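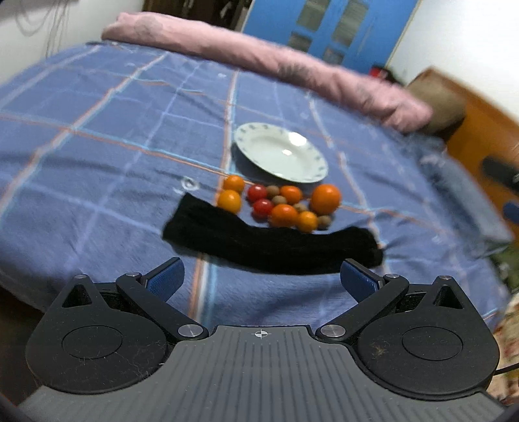 Visit to the Itemow open afternoon, Jerar, 11 Dec 2024

I went to Jerar with one question, which my mother asks me every time I write about robots: when can it tidy the house? She is 80 years old and she does not want to hear about research. She wants to hear a month and a price.

Itemow has rented rooms in the Hartono building, a short walk from the bus station. The number 92 bus stops almost at the door, but the stop has another name, so I went too far and had to come back. We were a small group, mostly people who work in shops and hotels, and one teacher with her son. Coats were left on a chair in the corridor and we were asked to speak softly near the people who were working.

The task on the programme was called "fruit to plate". I had expected a kitchen table, but this part of the work is done on a bed, with an ordinary checked sheet. Our guide, Yanti Govindasamy, told us that a soft surface is harder than a table. When you press on a mattress, small things roll towards you, and the height is never quite the same.

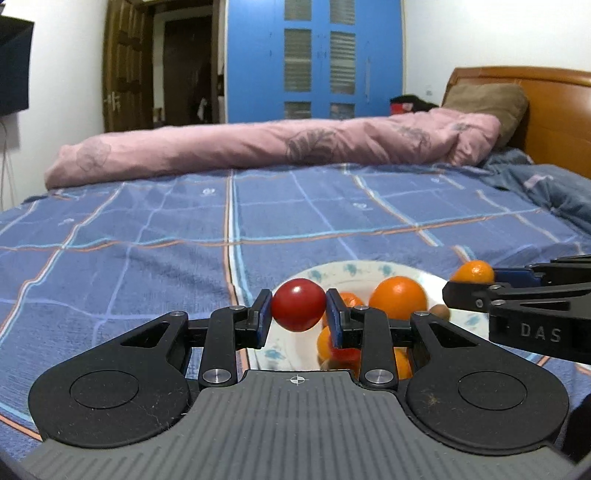 It must be said clearly that a person holds the grippers. The hand which decides is still a human hand, and the machine is supposed to learn from the recordings later. I think some of the visitors were a little disappointed by this. A man from a hotel laundry asked where the robot was. Yanti answered that the robot, which they call Fliltik, is in the next building, and that it has practised the same work since September.

She was open about the results. With large, firm fruit Fliltik is now good enough that the team does not watch every attempt. With small fruit it is slow, and it often closes its fingers too early. It also has difficulty when two pieces touch each other, and then it may push both of them away.

I asked if I could try with the hand-held tool, and I was allowed two attempts. The first went well. In the second I squeezed too much and the fruit jumped out and rolled to the pillow. One does not feel the skin of the fruit through the tool, only a kind of resistance, and you must look all the time. After this I had more respect for the people who do it the whole day.
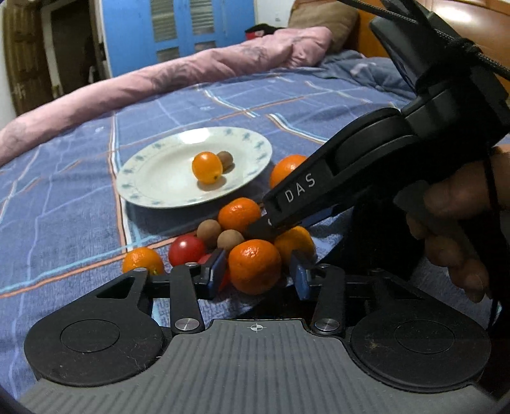

For a shop, the question is a different one than for a home. A greengrocer needs speed, and he can choose the shape of his boxes and the height of his table. At home nothing is chosen for the machine. Even in this modest task a mandarin, a longan and a cherry tomato lie in one pile on the sheet, and the same two fingers with blue pads must manage all of them. The largest mandarin is the easy one, because it fills the space between the pads. A cherry tomato forgives much less, and I would not like to pay for the ones that are pressed too hard.

The lady who manages a small supermarket said that she would take a machine tomorrow if it could fill the fruit shelf at night, also if it was slow. At night slow is not a problem – but bruises are. Yanti wrote this down.
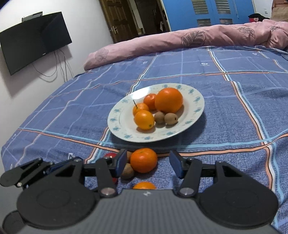
We talked also about what comes after the fruit. The plan is cutlery, then folded towels, and then putting toys in a box. Towels are the most difficult, according to Yanti, as a towel has a new shape each time you touch it. She did not want to promise a year for any of these, and I did not press her.

My own impression is that moving fruit is near, if somebody prepares the place and comes back to check. A whole bedroom, with clothes and chargers and a book under the blanket, is still far away. I have told my mother this on the telephone. She asked if they had at least given us coffee. They had, and it was good.

The next open afternoon is not yet fixed. Those who wish to come should write to Itemow beforehand, as the room is small.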